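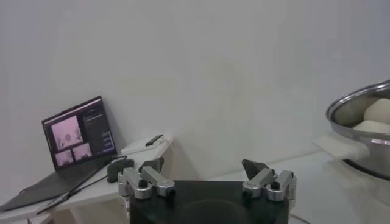 Fig. 1. Metal cooking pot beside the table with the laptop and mouse.

Course 2469, Everyday Cooking with Small Appliances
Handout for Unit 4: Steamed buns in the electric pot
Dratdale Adult School, room Padomell

Please read this handout before the class and bring it with you. The dough part is short because we did yeast doughs in Unit 3. The main subject of this unit is the steaming itself, the lid, and how the bun goes from the basket to the plate.

1. What steaming does

In steaming, the food does not touch the water. The water boils in the lower part of the pot and the steam goes up through the holes of the basket. When the steam meets something cooler, it turns to water again and gives its heat to that surface. This is a strong way of heating, and it is also why a hand over an open basket gets burned faster than a hand in the oven at a higher temperature.

The surface of a steamed bun stays white and soft. It does not brown, as the steam is not hot enough for this and the surface never becomes dry. Students who are used to oven bread often think that a white bun is a raw bun. In Unit 4 you must learn to judge by touch and by time, and leave color out of it.

2. The parts of the pot

Base. It holds the water and the heating element. The buttons and the knob are different on every model, so look at your own pot before you fill it and find how it is switched off.

Basket. It stands on the base. The floor has round holes. Hold the empty basket against the window and check that the holes are open; old dough closes them very easily.

Lid. A glass lid lets you look inside without lifting it. Many lids have small vent holes near the handle. Keep them free, and do not put your face above them.

Plate. A large one, flat or nearly flat. It should be ready on the table before the time is over.

Cloth. A folded dry cloth under or next to the pot takes the drops. You will need another dry cloth for your hands. A damp cloth is dangerous with hot metal, because the heat comes through it at once.

3. The dough, in short

200 g plain flour
113 g lukewarm water
1 small spoon dry yeast
1 spoon sugar
a very little salt
1 small spoon oil

Mix, rest five minutes, then knead until the surface is smooth. If it sticks to the table, wait a little before you add flour. Most of the time the dough only needs rest. Cover it and let it rise until it looks clearly larger.

Press the air out and knead again. Do this longer than you want to. Large air pockets that stay in the dough will show as bubbles and dents on the finished bun. Cut the dough into equal pieces and roll each piece under the palm with small circles until it is round and tight. The closed side goes down.

Put each bun on its own square of baking paper, or oil the basket floor thinly. Let the buns rest for a second time. A bun that is ready feels light when you lift it, and a soft press with the finger comes back slowly.

4. Filling the basket

Leave space between the buns, at least the width of two fingers, and leave also space to the wall of the basket. They grow. In a small basket it is better to steam twice than to fill it completely. Two buns that touch will stick together, and when you pull them apart the skin tears – the taste is the same, but in the practical test you lose a point for it.

Set one bun near the back, and work toward the front. In this order your sleeve does not pass over the ones which are already in place.

5. Time

We begin with cold water. Fill the base to the line, put on the basket and the lid, and switch on. Count 20 minutes from the moment when you see steam at the vent holes. Do not lift the lid during this time. In the Zarkutholm classroom the pots are older and slower, and students from that group should write down how long the water needs before the first steam.

When the time is over, switch off and wait three minutes with the lid on. The skin of the bun is still weak at this moment. If cold air comes in too suddenly, the bun can fall and become wrinkled.

6. Opening, and moving the buns to the plate

Lift the far side of the lid first, so that the steam goes away from you. Keep the lid level until it is past the basket, or the water on the inner side will drop on the buns. Then lay it flat next to the pot with the handle up.

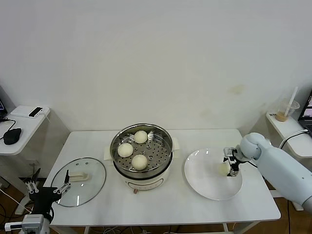 Take one bun at a time and hold it at the sides, with light pressure. A fresh bun keeps every mark, so a hard grip stays visible when it is cold. If it does not come off the floor, do not pull upward. Turn it a little to the left and to the right until it is free, and only then lift.

Bring the bun over the plate, go down slowly, and open the grip when the bun touches the plate. Dropping it from a height makes a flat bottom and sometimes it rolls away. Begin with the middle of the plate and put the next ones around it, with space between. Do not put hot buns one on another.

The plate should stand close to the pot, on the same table if possible. Students like to put it on the other side of the room because there is more space, and then they walk with hot food between other people. Make space first, then cook. Drinks and cables also belong away from the pot and its steam.

7. Common problems

The bun is yellowish and hard at the bottom. The water level was too low, or the bun stood too long in the basket after steaming.

The surface has wet spots. Water fell from the lid. You can wrap the lid in a thin cloth next time, but check that the cloth does not hang down near the heating part and does not cover the vents.

The bun is wrinkled. It rose too long, or the lid was opened too early. Often both.

The inside is sticky. Give it four more minutes with closed lid. If it is still sticky, the dough probably had too much water.

8. Cleaning

Unplug the pot and let it cool down. Pour out the water that is left; it should not stay until the next group. Soak the basket in warm water and brush the holes from below. The base must never go into the sink. Wipe it with a soft cloth and dry around the knob. The lid is washed last and put away dry.

9. Homework for Unit 5

Make the dough once at home and write down the rising time in your kitchen. Steam half of the buns directly after the second rest and the other half twenty-five minutes later. Cut one from each half and compare the inside.

Read also the sheet "Fillings, sweet and salty" from the Tang folder on the shelf by the door. Please bring a box with a lid for taking your buns home.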